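A Day at the Pirnik Fiber Open House

January 19, 2018

I finally made it to the open house at Pirnik, the small network company on the edge of Fesville, and I had such a good time that I stayed until they started stacking the chairs!

Our guide was Fatos Perić, who runs the splicing crew. He started us in the switch room, where 43 racks hum away behind a glass wall – much louder than I expected – and showed us how one cable feeds more than 200 homes on the north side of town.
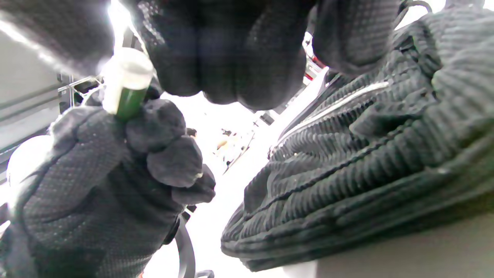 After that came the splicing bench, my favorite stop. Two strands of glass, each thinner than a hair, get lined up on a little screen and melted together in 9 seconds. Fatos let a few of us try. My first one failed the light test, my second one passed, and I may have cheered.

Upstairs, Ajith Pinto talked about Grana, the company's plan to bring fiber to farms along the Papadopoulos road. The first trench was dug in December, and he hopes to reach 2000 addresses. I asked about rocky ground and got a wonderfully long answer with hand-drawn maps.

Parking is behind the building, and the coffee is free. Wear a sweater for the switch room.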